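How I sort the toy bin (and keep it sorted, mostly)

Grey bin on the table, lid nowhere to be found since we moved to Trisdale.

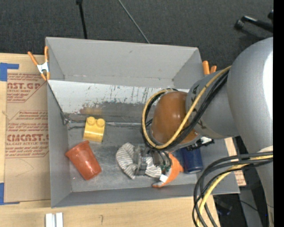

The big grey bin up on the table, with a stripy soft toy and a blue cup in among the things at the bottom.

I've been asked a few times now how I do the toy bin, mainly by my brother-in-law Hauke, who has two under five and a living room you can't cross in socks. So I've finally typed it up, and Hauke, you can stop ringing me!

First thing, get the bin up on a table. I used to do it kneeling on the carpet and my knees were furious for days. On a table you can see right down to the bottom, and the little ones can't quietly put things back in while you're taking them out (mine are 4 and 7 and they are both guilty of this).

Next, take the top layer out by hand. Don't tip it! I know tipping is quicker, but then you've got a heap of toys, crumbs and one wet flannel all over your table and you'll lose heart before you've started. Lift things out one at a time and put them straight into a pile.

My piles are:

Soft things
Hard things
Things that belong in another room
Bin or mend

The third one is always bigger than I expect. Cups are the worst for it. We've got a set of plastic ones that started out as bath toys, then got used for paint water, and they travel all over the house. If it's a cup, it goes to the kitchen and gets a wash before anyone decides whether it's a toy again.

Soft toys need a proper look before they go in the wash. Find the little fabric tag, they're nearly always tucked into a seam where two bits of material join, and read it if it hasn't faded to nothing. Ours mostly go in at 30 inside an old pillowcase with a knot in the top. Anything with bright and pale fabric next to each other I wash by hand in cool water the first time. I learned that one from a rabbit that went in white and came out a sort of salmon. Squeeze it in a towel, don't wring it, and dry it flat with the stuffing pushed back into shape. Give it longer than you think, the middle takes ages.

While that lot's drying, do the bin itself. Warm water, a squirt of washing-up liquid, a cloth, and an old toothbrush for the corners. Rinse it, turn it upside down on the draining board and leave it alone till it's bone dry.

When you fill it again, soft toys go at the bottom and hard ones on top. I did it the other way round for years and the small hard bits just vanished underneath. Stop when it's two thirds full. If there's still stuff left over, put it in a bag on top of the wardrobe and swap it back in another month. They greet it like Christmas.

I do the whole job every 9 weeks, which is just how the school holidays seem to fall for us. Daranee next door does hers every Sunday night and I don't know where she gets the energy.

Next up is the dressing-up box, once I've found the other wing.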